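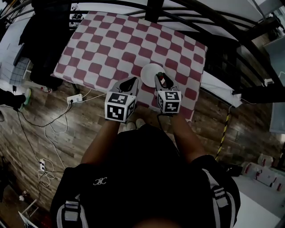
## Comparing two sets of handheld gripper fingers

The Lundov fingers and the Rebelo fingers cost nearly the same and fail in completely different ways, so test them before you order 20.

1. Fit one set to both grippers. Check that the marker cubes are tight — a cube that wobbles will ruin your tracking and your evening.
2. Put the plate in the same spot every time. Tape under the cloth helps.
3. Do 10 picks with each hand, small objects first. Close slowly.
4. Write down drops, squashes and anything that needed a second try. "Felt fine" is not a result.
5. Swap fingers and repeat with the same objects.

Keep the cable clear of your wrist on the right side. My first batch had 243 usable picks and one long argument with a cable.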